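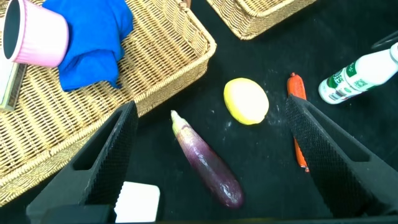

Ticket: Sorting cell, two-basket task. Episodes rejected at review
Opened by: Kátia Moura
Assigned to: Pieter Michiels
Priority: normal
Status: closed, rule change accepted

Monday, 09:40 — Kátia Moura
Review threw out 13 of the 37 episodes from the last batch. The reason code is the same on all of them: "end state not defined". The arms ran without faults and there is nothing in the Eltix controller log. I think the fault is in our written procedure. Section 6 says household goods go in one basket and food and drink in the other, but it doesn't say when an item counts as placed.

Monday, 10:25 — Pieter Michiels
Checked the procedure against the Vodance template it was copied from. The template has a line on placement and ours doesn't. It must have been dropped when we merged the two task sheets. Please send me the kind of case the reviewers disagree on.

Monday, 11:10 — Kátia Moura
Mostly items touching the rim. One reviewer passes them, the other fails them. Cloth is the next worst, as it spreads when released. There are also a few where the operator went back and nudged an item after letting go, and I can't find a rule for or against that.
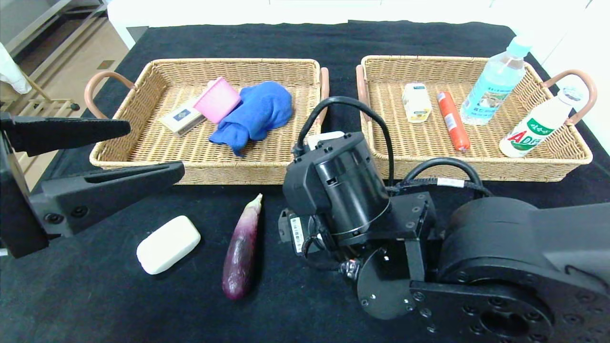 Monday, 13:30 — Pieter Michiels
The rim rule has to be one that both reviewers can apply from the head view alone. Take the right basket: the sausage would pass under any wording, but the white bottle marked AD is partly resting on the rim at the far right, and as the sheet stands you could argue it either way. Same for the blue cloth on the left, with a corner trailing towards the front edge. The soap and the eggplant are on the bare table, so they are plainly "not placed" at that point and need no new rule.

Proposed wording for section 6:
6.1 An item is placed when it is released, at rest, and held up by the basket or by other items in it.
6.2 Contact with the rim is allowed. Contact with the table is not.
6.3 Cloth may lie over the rim provided it doesn't touch the table.
6.4 One correction per item is allowed after release. A second correction ends the episode.
6.5 Both grippers must be clear of the baskets before the operator marks the end.

Monday, 14:15 — Kátia Moura
Fine with all of it except 6.4. Macedo's sheet allows 2 corrections and we share operators with them. I'd rather match.

Monday, 14:50 — Pieter Michiels
Agreed, 6.4 changed to two corrections, a third ends the episode. Reviewers will go over the 13 again under the new text. Old reason codes stay in Dalico so the history is readable — please don't overwrite them.

Monday, 16:35 — Kátia Moura
Second review done. 6 still fail, all on 6.5. The other seven pass. Printed sheet at the cell replaced and the old one binned. Closing.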